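Section 4: Showing the robot a task by hand

2022-08-24
By Shufen Su

You have the arm bolted down, the wrist calibrated, and the Nullex software talking to both grippers. Now comes the fun part! In this section you teach the robot a job by doing it yourself with your own two hands, while a head camera records what you see. Later, in Section 5, you will steer the grippers by remote control to fill in whatever the hand recordings missed.

We use plastic drink bottles for the first lesson. They are cheap, light, and surprisingly hard for a robot, and a bottle that has been squashed is a whole new puzzle compared with a fresh one.

Before you start

Put on the head camera and tighten the strap until it stays still when you nod. Open Endlow on the recording laptop and choose New Task. Type a short name that says what the hands do, such as "two-hand bottle hold." Dzintra Raudsepp on our test team labels every set this way, and her files are a joy to search.

CAUTION: Keep the arm powered off for all of Section 4. You are only recording yourself.

Recording a two-hand hold

1. Stand or sit where you have room to move both elbows freely.
2. Look down at your hands and check the preview. Both hands should show from the wrist forward.
3. Press the foot pedal once. Wait for the beep.
4. Take the neck of the bottle with the fingers of your left hand.
5. Bring your right hand under the body and let the fingers close loosely.
6. Hold still for a slow breath, then press the pedal again to stop.
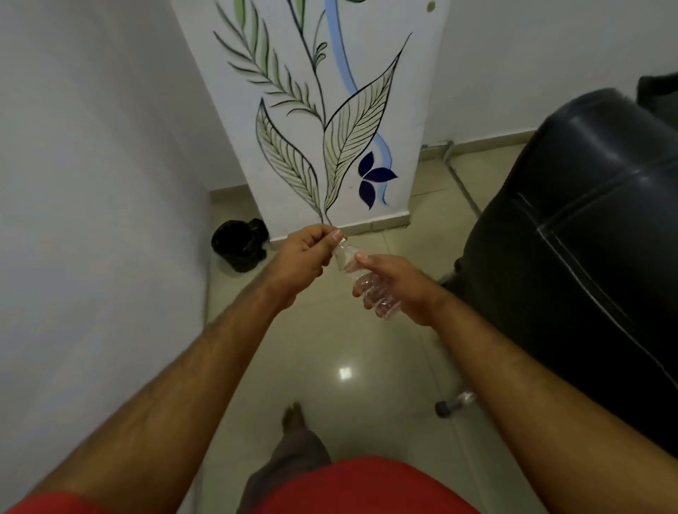
Do the whole thing again with your hands in slightly different places. Small changes are great here. Turn the bottle a little, hold it higher, swap which hand goes first. Kenneth Dunbar recorded 3,894 clips for our own bottle set, and the ones that helped most were the ones where he let himself be a bit sloppy.

NOTE: If your thumb covers a label, keep the clip. The robot needs to learn that a bottle is still a bottle when part of it is hidden.

Working at a table

Once the single hold feels easy, move to a table and set out a few bottles. Spread them out so that some take a real reach to get to.

1. Start a new clip and look over the whole tabletop before you move.
2. Pick up one bottle and bring it close to you.
3. Pinch the cap end with one hand and wrap the other around the body.
4. Tilt it slowly, keeping your eyes on it.
5. Put it down somewhere new and stop the clip. 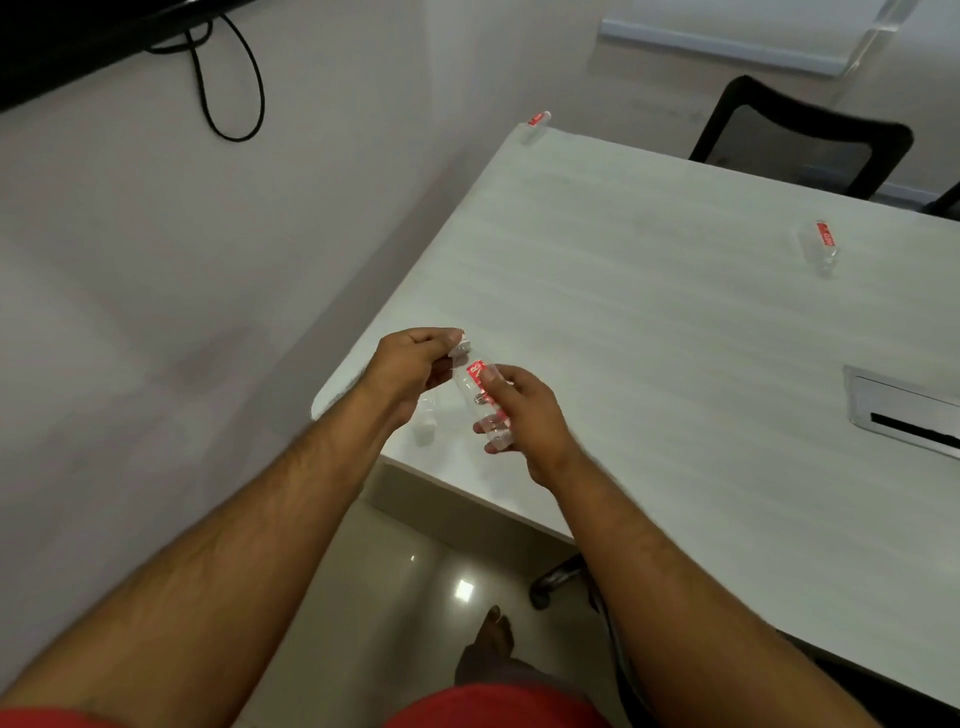
Page last changed by Haiyan Liao in July, software notes only

Aim for 67 clips in a first sitting. It sounds like a lot, but they go by fast once you find your rhythm!

CAUTION: Stop if your neck gets sore. Tired people look away from their hands, and those clips have to be thrown out.

When you finish, press Send to Trainer and leave the laptop plugged in. Go on to Section 5 when the status light turns green.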